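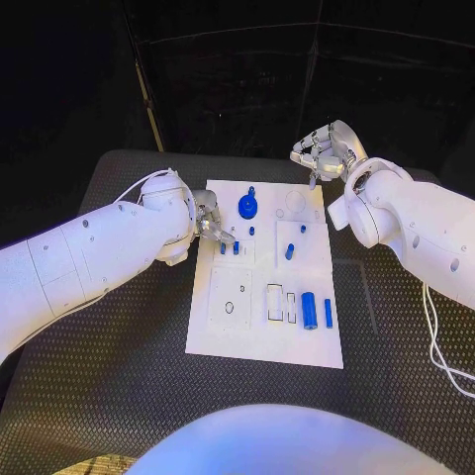
The reporting period was given over to the upkeep of the two-arm assembly cell at the Stolton site. No new tasks were added. Work centered on three items carried forward from the previous report: the fixing of the board and its parts, the condition of the hands, and the routing of the cables that serve the arms. The cell continues to run the peg and cylinder exercise, with the blue parts set out on the white board between the arms and the dark textured mat underneath. The mat was retained after a review of alternatives, as it holds the board without clamps and leaves the lower part of the table clear for the arms.

Cell setup

Rochelle Ridgeway, who holds day-to-day responsibility for the cell, has rewritten the setup sheet. The earlier version assumed that the operator had been trained by the supplier, Trondus, and omitted several checks. The new version is two pages long and is kept at the cell. It requires the operator to square the board to the table, return each part to its starting position, and bring both arms to the rest pose at low speed before a session may begin. Any part with a worn edge is to be withdrawn and entered in the log.

The start position of the board had drifted between sessions during the early part of the period. This accounted for most of the missed grasps recorded in the log. The position is now checked against a printed template at the start of each session and again after any stop.

Hand inspection and repair

The left hand was removed for service in May. Play had developed in the thumb joint, and the hand no longer closed fully on the smaller pegs. Mr. Crenshaw replaced the joint with a part held in stock and repeated the full calibration. The right hand required no replacement parts - its finger joints were cleaned and the fasteners retightened to the supplier's values.

Both hands are now exercised together as part of the return-to-service check. The round part with the notched edge is used for this purpose, as it is the most demanding shape in the set.

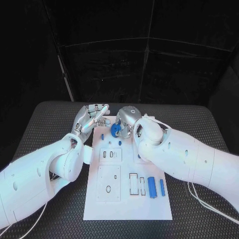
Right hand holding the gear-shaped part, with the left hand beside it.

The service interval for the hands has been set at 200 operating hours, with a visual inspection at 100. These intervals will be reviewed once a full cycle has been completed. Mortimer Crenshaw will keep the record of joint play for each finger so that the two hands may be compared over time.

Cables

The cables remain the least satisfactory feature of the installation. They run outside the arms at the wrist and again below the forearm, and the slack needed at full reach can catch on the edge of the table when an arm returns to rest. One connector on the right arm was found loose during a routine check and was reseated. Strain relief has been ordered from Quintanilla and will be fitted on delivery. Until then, operators are to check the cable loops by hand before each session, with power to the arms off.

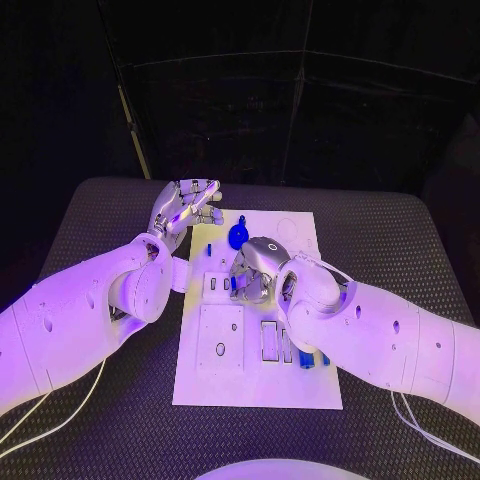 Budget and next period

Expenditure on spares was within the approved allocation. The thumb joint was the only major component consumed, and a replacement has been ordered to restore the stock. The Usham workshop has agreed to make a second board to the same drawing, so that the cell need not stand idle while the present one is being refinished.

In the next period the team will fit the strain relief, complete the first full service cycle on both hands, and train two further operators on the revised setup sheet. Approval is requested to move the weekly maintenance slot to Thursday, when the adjoining bay is not in use.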